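Ernside to buy second arm, Kallness site waits til July

2024-01-02

Ernside has signed off on a second robot arm for its packing room. Budget is 3000 for the stand, gripper fingers and spares – the arm itself is leased. Another 200 set aside for baskets, which get scuffed up quicker than planned.

Quotes came in from Hashemi and Polten. Polten was cheaper but wanted 26 weeks for delivery, so Hashemi got the order.

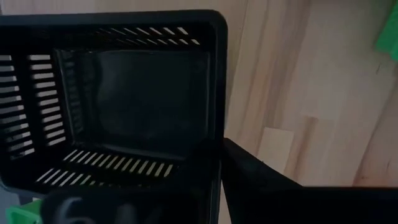
Gripper finger and a black slotted basket at close range.

Kallness had asked for the same kit. No money for it this round. The site gets 1000 for floor work and wiring now, then a fresh look at the numbers in July. Training hours not in either figure, thats a seperate line.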